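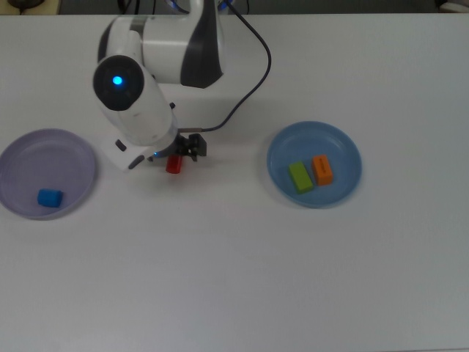 Magdolna Bognár has had the Mekow starter kit on her bench in Gratbridge since April, and she still lights up when she talks about it. "I had it sorting coloured blocks onto plates on my first evening," she says. "I rang my sister!"

The lessons won her over (there are 12, all short). "You move the arm by hand, it remembers, and off you go."

Any grumbles? "The manual. It's 76 pages and the index is hopeless." She'd also like softer fingertips for the gripper. Next she wants to try it on seed packets.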